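Section 4. Oiling and Care of the Cakitz Wood Top

Applies to all unfinished and oiled Cakitz tops. Lacquered tops – skip to Section 5.
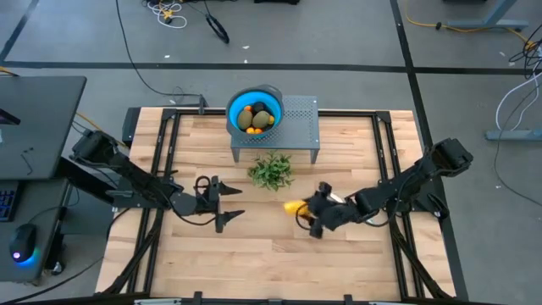
4.1 Before you start

You need: Rirnolance oil (the 200 ml can does one top, two thin coats), lint-free rags, a gray pad, 180 and 240 grit paper, gloves, painter's tape.

Room temp, windows open. No direct sun on the wood while you work. Oil skins over too fast and you get sticky patches.

Clear everything off. Bowls, racks, fruit, all of it. Tape over any metal that touches the wood.

CAUTION: Oily rags can catch fire on their own. Lay them flat outdoors to dry, or drop them in a metal can of water with a lid. Never ball them up in the trash.

4.2 First coat (new top)

1. Wipe down with a barely damp cloth. Let dry overnight. The grain will raise a bit, thats normal.

2. Sand with 180, then 240. Always with the grain. Light pressure.

3. Vacuum, then wipe. Check the seams between planks, dust hides there.

4. Shake the can. Pour a small puddle – coin size – and spread with a rag. Work one plank at a time, end to end.

5. Wait 9 minutes. Set a timer.

6. Wipe off ALL the extra. Surface should feel almost dry to the hand. If the rag drags, keep wiping.

7. Leave overnight. Buff with the gray pad, then do steps 4 to 6 again.

8. No water on the top for five days. No hot pans for two weeks.

Note: End grain drinks more oil than the face. Give it an extra pass.

Note: Planks come in slightly different tones and will stay that way. Oil makes the difference stronger for the first few weeks. Not a fault, not covered under returns.

4.3 Regular care

Weekly: damp cloth, drop of dish soap, dry right away.

Water test: a few drops on the busiest spot. Beads up – fine. Soaks in and goes dark – time to re-oil.

Re-oil once a year at least. September is good, before the heating comes on and the air gets dry. One coat is enough for upkeep.

4.4 Stains and marks

Citrus or berry juice: wipe fast. Old stain, sand lightly with 240 and spot oil.

Black rings: iron plus water. Lemon juice, ten minutes, rinse, dry, re-oil. Repeat if you neeed to.

Dents: damp cloth over the dent, warm iron, a few seconds at a time. Then sand and oil.

CAUTION: No bleach, no oven cleaner, no steam mop.

4.5 Ordering

Oil, can: part 2738
Gray pads, pack: part 1477

Order from the Srour parts desk or any Avberg store. Have your top size ready.

Section 4 revised 30th July, T. Qudah. Replaces the loose sheet packed with earlier tops.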